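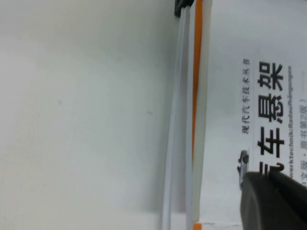 3.2 Sorting and shelving of the technical collection

The second stage of the study concerned the handling of technical books, which made up the largest share of the Saltau reading room. The collection held 1643 volumes at the time of the survey, many of them translations in which the cover carries text in more than one language. A work on automotive suspension, for instance, may show a Chinese title in large characters, a series name in smaller ones, and further wording in German. Such covers raise a practical question for staff: which line of text should decide the place of the book on the shelf?

Earlier practice at Saltau followed the series. Safavi and Heydari found that this kept matching spines together but spread closely related subjects over several bays. Under the revised procedure, the title is read first, the series name is entered as a secondary heading, and any text in another language is recorded in a note. Each book is laid flat on a clear, plain surface while its cover is read, and is turned so that the title can be read upright before the entry is made.

Fourteen members of staff took part over a period of eight weeks. Each worked through the same set of shelves twice, once under the old procedure and once under the new one. The order of the two rounds was varied between participants. Books with colored bands or stripes along the spine were treated in the same way as all others, although several participants reported that they used color to find a volume again after it had been set aside.

Figure 3 gives the share of books returned to the correct bay under each procedure. The difference was greatest for volumes that belonged to a named series, and small for single works. Errors that remained under the new procedure were mostly cases in which the series name had been copied into the title field.

Figure 3. Books returned to the correct bay, by procedure and type of volume, Saltau reading room.

The results apply to a collection of modest size. The Pruravetti library, with some 3000 technical volumes, has since adopted the same order of entry, and its records are considered in Section 4.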